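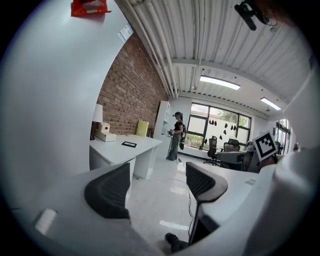
ライ麦パン、また焼いた話

2025年2月9日

シェア 29 コメント 2

昼休みのうちに書けるところまで。夜は窯、じゃなくてオーブンの番があるので無理。

前回「次はちゃんと分量を書きます」と書いたきり放置してたら、メールで催促が来た。すみません。書きます。書きますが、途中で話がそれると思うので、分量だけほしい人は下のほうまで飛ばしてください。

冬のTukonholm、日が短い。朝、家を出るとき暗い。帰るとき暗い。スーパーの白いパンを買って帰って、立ったまま食べて寝る、みたいな生活を去年の冬ずっとやっていて、春になったら体がぺらぺらになった感じがした。体重の話じゃなくて、なんか、ぺらぺら。で、今年はせめてパンくらい自分で焼こうと思ったのが秋のおわり。

きっかけはIrja Koskelaさんの教室。図書館の裏の調理室でやってるやつ。チラシに「酸っぱいパン、初心者可」とだけ書いてあって、申し込んだ。教室といっても、みんなで粉を量って、混ぜて、瓶に種をもらって、解散。え、焼かないの?と思ったら、焼くのは各自家で、と。発酵に時間がかかるから当たり前なんだけど、そのときは狐につままれた気分で瓶を抱えてバスに乗った。

種。

これが最初の一か月、ぜんぜん元気がなかった。混ぜた直後はそれっぽいのに、朝見ると静か。においは酸っぱい。酸っぱいけど、ぷくぷくしてない。ネットで見ると「室温で」と書いてあるのが多くて、室温ってどこの室温だよ、と台所で文句を言っていた。うちの台所、北向きで、夜は暖房を落とすのでかなり冷える。

Irjaさんに聞いたら、返事が短い。

「冷蔵庫の上に置きなさい」

置いた。次の朝ふくらんでた。なんだそれ。一か月返して。

冷蔵庫の上ってあったかいんですね。ほこりもすごかったので、ついでに拭いた。

それで焼きはじめたわけですが、最初の一本はれんが。二本目は外だけ焼けて中がねっちり、包丁にくっつく。三本目は切るのを待てなくて熱いうちに切って、これもねっちり。ライ麦は焼いてすぐ切っちゃだめ、と教室でもらった紙に太字で書いてあった。読んでなかった。読もうよ自分。

いちばん困ったのは粉。近所の店だと細挽きしかない。細挽きでも焼けるけど、あの、噛むとざくっとする感じにならない。Tokarzという粉屋が川の向こうにあって、そこに粗挽きがある。遠い。バスを降りてから坂。帰りは粉を背負って凍った坂をおりる。先週はペンギン歩きで下りました。膝が笑うってこういうことか、と。

Tokarzのおばさんは、袋をどさっとカウンターに置いて、おつりも置いて、奥に行ってしまう。無愛想というか、忙しいんだと思う。でもこのまえ「種は元気か」と聞かれた。聞かれたんですよ。ちょっとうれしくて、いらないのにキャラウェイも買った。

キャラウェイの話。

好き嫌いが分かれるやつです。私は最初だめで、歯みがき粉みたいだと思った。向かいの部屋のGyőző Szilágyiさんは逆に、入ってないとパンじゃないと言う。お裾分けしたら翌日ドアをノックしてきて、おいしかった、でも種(スパイスのほうの種)はどうした、と。入れてないと言ったら、すごく悲しそうな顔をされた。それから彼の分には入れるようにしている。二本焼いて、片方だけキャラウェイ入り。区別のためにキャラウェイのほうは上に切りこみを入れる。一度まちがえて両方に切りこみを入れてしまって、どっちがどっちかわからなくなり、結局自分が食べることになって、まあ、それで慣れた。いまは普通に好き。慣れってこわい。

お返しにパプリカの煮たのをもらった。豚肉とたまねぎの、赤いやつ。ライ麦パンの切れはしでお皿をぬぐって食べるのが最高で、これのために焼いてる気がしてきた。レシピを聞いたけど、「たまねぎをたくさん」しか教えてくれない。たくさんってどのくらい、と聞くと「多すぎると思ってから、もうひとつ」だそうです。やってみたけど同じ味にならない。たまねぎを炒める時間が足りないんだと思う。待てない性格がここでも出る。

さて分量。いまのところの、うちの分量です。教室のからだいぶ変わってます。

粗挽きライ麦 458グラム
水 ぬるめ 
細挽きライ麦 ひとつかみ
種 おたまに山盛り1杯
塩 小さじ2
シロップ たらっと
キャラウェイ お好みで

458って何、と絶対言われると思うので先に。最初にうまく焼けたとき、Tokarzの袋の残りを全部入れたらその数字だった。それだけ。変えるのがこわくて、以来ずっと458グラム。450でも460でもたぶん同じです。でも変えない。

水の量は書かなかったわけじゃなくて、ほんとに毎回ちがう。粉が冬は乾いてる気がする。木べらで混ぜて、へらを立てたらゆっくり倒れるくらい。ぱたっと倒れたら水が多い、立ったままなら少ない。教室で見せてもらったときは「ふーん」だったけど、家でやるとこれがいちばん頼りになる。

手順。

夜、種と水と粗挽きの半分を混ぜる。ふたをゆるく。冷蔵庫の上。寝る。

朝、見る。見るだけ。さわらない。

その日の夜に残りの粉と塩とシロップ。混ぜると重い。腕がしぬ。型に入れて、ぬれた手で上をならす。表面に細い穴がぽつぽつ出てきたら焼きどき。うちだと最初に混ぜてから焼くまで、前回は29時間かかった。長い。でも手を動かしてるのは正味ちょっとだけで、あとはほったらかし。仕事して寝てれば過ぎる。

焼くのは最初高め、あとで下げる。うちのオーブンの目盛りは信用できないので温度は書きません。というか消えかけてて読めない。つまみの角度でやってる。時計でいうと四時のところではじめて、十五分したら三時。参考にならなくてすみません。

焼けたら布にくるむ。それで次の日まで切らない。ここがいちばん大事で、いちばん難しい。家じゅうパンのにおいなのに食べられないという。対策として、焼き上がりが寝る直前になるように逆算してる。におったまま寝る。夢にパンが出る。

あと型。型はArnessのふた付きのやつを中古で買った。前の人の焦げがついてて、こすっても取れないのでそのまま使ってる。油を塗ってから粉をふると、するっと抜ける。油だけだと抜けない。粉だけでも抜けない。両方。二回失敗して覚えた。型から出てこないパンを逆さにして夜中にゴンゴンやってたら、下の階から天井をつつかれました。ほんとにすみませんでした。翌日あやまりに行って、パンを渡したら笑ってくれたのでよかった。

そうだ、保存。よく聞かれるので。

冷蔵庫には入れない。ぱさぱさになる。布にくるんで、パン箱か、なければ鍋。うちは鍋です。三日目くらいがいちばんおいしい。酸味が落ちついて、薄く切れるようになる。薄く切って、バター厚め。ここはけちらない。きゅうりがあればきゅうり。固くなったらスープに落とすか、小さく切ってかりかりに焼く。冷凍もできるけど、冷凍庫がブルーベリーで埋まってるので試してない。去年の夏に摘みすぎた。

お金の話も少し。粗挽きの袋、Tokarzで700円しないくらい、と日本の母に電話で言ったら、安いじゃないのと言われた。いやバス代と坂が、と言ったら、運動になるでしょと。なる。なりました。冬のあいだWellnessに通おうと思って、あの駅前のジム、入会の紙までもらってきたんだけど、出さないまま冷蔵庫に貼ってある。粉かついで坂をおりてるからいいことにした。サウナだけは心ひかれる。

母には、送ってと言われたけど、パンは送れないと思う。種を乾かして送るのはどうなんだろう。紙の上に薄くのばして、ぱりぱりにして、砕いて。それはやってる人がいるらしい。ただ税関のこととか調べてない。四月に帰れそうなので、そのときまでに考える。知ってる人いたら教えてください。

種を人にあげる、っていうのがけっこういいなと思ってて。私のはIrjaさんのところから来て、Irjaさんのはおばあさんの妹だったか、とにかく親戚の家から来たらしい。で、私のも分けた先が同じ職場にいて、昼に「きのう発行しすぎてふたが飛んだ」とか報告しあってる。天気の話より盛り上がる。この街に来てから、こういうどうでもいい会話が少なくてさみしかったんだな、と最近になって気づいた。言葉がまだ下手なので、パンのことならなんとか話せるのも助かってる。酸っぱい、ふくらむ、固い、焦げた。必要な単語が少ない。

このまえ教室の二回目の集まりがあって、みんな自分のパンを持ってきた。ひとつも同じのがない。同じ瓶から分けた種なのに、色も高さもぜんぜん違う。ぺたんこの人もいて、本人は笑いながら切ってたけど、食べたらそのぺたんこがおいしかった。焦がした玉ねぎが入ってた。次やる。Irjaさんは端っこばかり食べる。端がいちばん正直だから、だそうで、私のは端をかじって、しばらく噛んで、「塩」とだけ言われた。多いのか少ないのか聞きそびれた。

で、家に帰って塩を増やしたのと減らしたのを作るつもりが、めんどうになって、増やしたのだけ焼いた。おいしかったです。だから少なかったんだと思う。上の分量は増やしたあとのほう。

書き忘れ。種の世話、旅行のときどうするかという質問もあった。冷蔵庫で平気。上じゃなくて中。私は年末に留守にして、戻ったら上に灰色の水がたまってたけど、捨てて粉と水を足したら次の日には戻ってた。色がピンクとか、ふわふわ毛が生えたりしてたら、それは捨てる。もったいないけど捨てる。予備をひとつ小さい瓶で冷凍しておくといいって教わったけど、さっきも書いたとおりうちはブルーベリーが。ブルーベリー食べないと。

ブルーベリーとライ麦でおかゆを焼いたみたいなお菓子があるらしく、それを次に。生地の余りでできるなら助かる。粉はまだ袋に半分ある。たぶん足りる。足りなかったらまた坂。

そろそろ昼休みおわり。今夜焼くぶんはもう冷蔵庫の上で、朝見たときはいい感じだった。布を洗い忘れてるのをいま思い出した。帰ったらまずそれ

あとGyőzőさん用のキャラウェイがもうないです。買うの忘れないこと(自分用メモ)。

コメント 2件

ちまき
うちの種も冬は静かです。冷蔵庫の上、あいてないので電子レンジの上でもいけますかね?

管理人
レンジの上、使った直後はあついかも。うちはレンジがないのでわからず。ためしたら教えてください〜

お問い合わせ | 当ブログの文章の無断転載はご遠慮ください | ページの先頭へ戻る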